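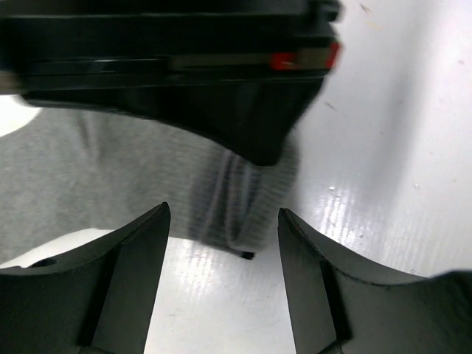 Ita Dunne wrote to us in November that the Stolden knit had become softer after the fourth wash but also a little shorter, and would we please put this on the page, as she had cut her sleeves before washing and now they are three-quarter sleeves. We are glad to put it on the page. Wash the fabric before you cut it. One time is enough for most people, two times is better if you are making trousers.

Stolden grey knit, sold by the metre
Article 711

Stolden is our grey knit for tops, house trousers, hoods and everything that one wears at home in the evening. The colour is a heathered grey, with lighter and darker threads mixed. It has a fine texture on the outer side and falls in soft folds when you hang it over a chair. In strong daylight it looks lighter, so if you want to match it with a zip or a ribbon, please order a sample first and look at it next to your window.

We sell it from half a metre, in steps of ten centimetres. Longer orders come in one piece as far as the roll allows. If we have to send it in two pieces we write to you before cutting, and you may say no.

Details
Width: 1483 mm between the selvedges
Material: cotton with a small part of elastane
Colour: grey, heathered
Stretch: good across, less in the length
Washing: 30 degrees, inside out, with similar colours
Tumble dryer: no
Iron: low, from the inside
Smallest order: half a metre

Which needle and which thread

Please use a jersey or ballpoint needle. With a normal needle you get small holes next to the seam, and you will see them only after some wearing. Polyester thread is fine. For hems we use a twin needle and a stitch length of three, and we do not pull the fabric from behind the machine, even if it goes slowly. On an overlocker the differential feed should be a bit above one. Try it on a scrap, every machine has its own opinion.

The cut edge rolls to the right side, not much, but enough to be annoying when you pin. Spray starch helps. Clips hold it better than pins do.

Cords and ends

Many customers make something with a drawstring from this knit, and they ask what cord goes with it. We have two. The flat cord in light grey lies quietly in the casing and is good for waistbands. The round cord is more for hoods. Both are sold with or without ends, and the ends are plastic, in black or in clear. If you buy the cord without ends, knot it or sew across it before the first wash, otherwise it opens very fast.

For a waistband take your waist measure plus 60 centimetres. For a hood, measure along the opening and add what you like to see hanging, on each side. Small children's clothes should not have cords at the hood or neck. We will send you wide elastic in place of the cord if you write this in the order remarks, the price is the same.

Eyelets can be put directly in Stolden only with a small piece of woven fabric or interfacing behind. Without it they come out. Buttonholes sewn by machine are also possible, with the same piece behind.

How much to order

For a hooded top in adult size, normal length, 1.8 metres is usually enough, and 2.2 if you want a front pocket and a lined hood. Trousers need the length of the leg twice if your hips are wide, otherwise one length plus the waistband. For cuffs we recommend our Thomas ribbing. The greys are near to each other but they are not the same, and some people prefer to see a clear difference and take the black.

Add five per cent for the shrinking. We measured this on our own pieces, washed at 30 and dried flat. At 40 it was more, and Ita's sleeves are from that, as she told us afterwards.

Care

Turn the finished garment inside out, close all zips, and tie the two cord ends together with a loose knot. Dry it flat or over two lines. If small balls come under the arms, take them away with a fabric comb and not with a razor. Fabric softener is not needed and makes the elastane tired.

Price and sending

One metre costs £33. A sample of ten by ten centimetres is free if it goes together with another order, alone it costs only the stamp. We cut in the morning and post in the afternoon, orders which arrive before 11.00 usually go the same day. Cut fabric can be returned only when there is a fault in it, so please look at the whole length before you wash.

Remarks from customers

Chelsea Inskip: Sews nicely, but the fold line from the parcel stayed until the second wash. I would have liked it rolled.

Reply from Moltlow: Orders over two metres can be rolled on a tube for a small extra cost. Write it in the remarks please.

Dimas Sopacua: Third time I order. The last piece was a very little darker than the one from spring, no problem for me as I made a separate top.

Reply from Moltlow: Yes, each dyeing is slightly different. If you will need more for the same garment, tell us the number on the label and we look if the roll is still here.

Nuala Breathnach: Warm enough for the garden in autumn. Not for winter.

Related items
Thomas ribbing, tubular, grey or black
Flat cord, light grey, by the metre
Grastix jersey needles, mixed sizes
Cord ends, black, bag of ten
Fabric comb

Home | Knits | Wovens | Cords and ribbons | Samples | Basket

Contact: Bláthnaid Costello, Moltlow Fabrics | © Moltlow | Back to top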